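Bench assembler, small gear trains — Hernetti, Ellthorpe workshop

Posted in October. Part time to start, could go full time for the right person.

We need 2 people for the assembly bench. Small spur gears, pegs, round plates, all day. If you like fiddly work and can sit with it you'll probably be fine here. If you need to be moving around a lot, probably not.

What the job is

Putting gears on pegs. Checking they mesh. Taking them off again when they don't and finding out why. The plates go into the Bultudance, our tabletop drive kit, mostly sold to schools and repair classes. A run is 3,000 plates and we're behind on this one, hence the ad.

You'd also be doing:
Sorting gears by bore size before they get to the bench
Wiping down plates and mats at the start of a shift
Deburring by hand, when a batch comes in rough
Filling in the run sheet (paper, sorry, pencil only)
Packing finished plates in the flat trays, one layer, no stacking

Start time is 9 in the morning. Finish depends on which shift you take, we'll talk about it when you come in. Lunch is paid. Parking is out back by the loading door, the front spots belong to the tile place next door and they do tow.

What we're looking for

Steady hands, decent close-up eyesight (glasses fine, there's a bench magnifier too). Someone who puts a part back where it came from. You don't need factory experience. Model building, sewing, watch repair, beadwork, bike shop — all of that counts, put it in your note.

You do need to be able to sit at a bench for long streches and be OK with gloves. Some people hate the gloves. Try a pair at the visit before you say yes.

The parts are small and metal, the plates are flat white rounds with a hole in the middle. Gears should drop onto the peg without pushing. If you have to push, it's the wrong gear or there's a burr on it, set it aside and take another.
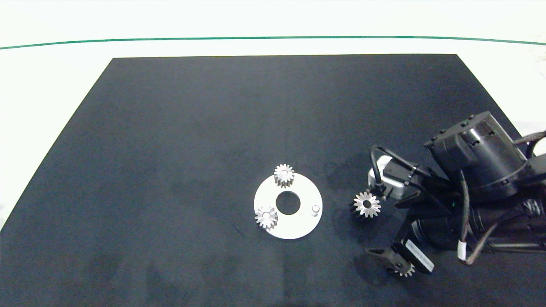 Do I need to bring my own tools?
Tweezers, calipers and gloves are all at the bench and stay there, so just bring yourself and closed shoes.

Pay is $28 an hour, same rate in training. Paid every two weeks. No piece rate, we tried it and got a lot of fast bad plates.

Training

First week you're next to someone from the Kamolrat line, which is our older kit, bigger parts, easier to learn on. After that you move to the small gears. Don't worry about speed in the first month, really. We look at how many come back from the mesh check and that's it.

The room

Ground floor, no steps. Quiet most of the time, radio on low in the afternoons. Benches adjust up and down, so do the stools. Dark mats on the tops so you can see a dropped gear. Phones go in the cubbies by the door, you can check them on breaks. Kitchen has a fridge and a microwave, the coffee is bad, plenty of people bring a thermos.

How to apply

Send a short note to the Hernetti front office, or drop it in the box at the Ellthorpe door. No cover letter. Tell us:
What you've done with your hands, paid or not
Which shift you'd want, early or late
When you could start
Anything we should set up for you at the bench

Resume if you have one, fine if you dont. We'll call you in for a short visit, you sit down with a tray of parts and put a few plates together. The visit is paid at the same rate as the job. You'll hear back either way.

Please don't send applications through the shop page, those go to orders and get lost.

Both spots are open until filled.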